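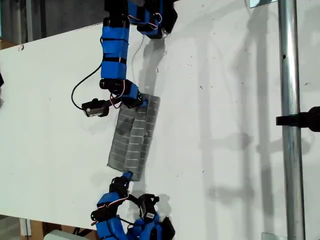

Household Textiles, Unit 4: Quilted Cloths and How to Fold Them
Notes prepared by Dalva Macedo

Welcome back, everyone. Last time we spent so long on tea towels that we hardly touched the quilted pieces, and I promised Lacey Mapplebeck (who asked twice, bless her) that they would get a session of their own. So please bring one from home if you have one. A pot mat, a drying pad, a crib pad, whatever lives in your drawer.

A quilted cloth is a sandwich. There is a top, a backing, and something soft in the middle, and the stitching holds all of it together. When the stitching makes a grid of small rectangles, as in the gray cloth at the top of these notes, each line is a place where the cloth is thinner and bends more willingly. The padded cells in between would much prefer to stay flat. You'll feel this at once if you pinch a corner and roll it between your fingers, and I'd like you all to do that before we fold anything.

Now, the folding itself. Lay the cloth on a clear table and smooth it from the middle outward with the flat of your hand. It doesn't have to sit square to the table edge — I used to fuss over that, and Valquíria Cordeiro cured me of it when we taught together at the Prado center. What matters is knowing which way the long side runs.

Take hold of two corners, bring them over to meet the opposite two, and look for the nearest stitched line to the middle. Let the fold settle there. If the grid has an odd number of rows, the line won't be at the true center, and one edge will stick out a little past the other. Leave it! Forcing the fold through the padding gives you a fat, springy hump that pops open in the drawer.

Large cloths are nicer with 2 people, one at each end. Agree on who moves first, and keep a light hold, only enough to keep the cloth from sliding. Pulling hard strains the seams, and old thread does snap.

For practice: fold your cloth along the short way, then the long way, and write a few lines on which stack lies flatter. Luana Peixoto has the spare cloths if you come without one. Please return them folded. Next session is wool blankets, so wear something that doesn't mind fluff.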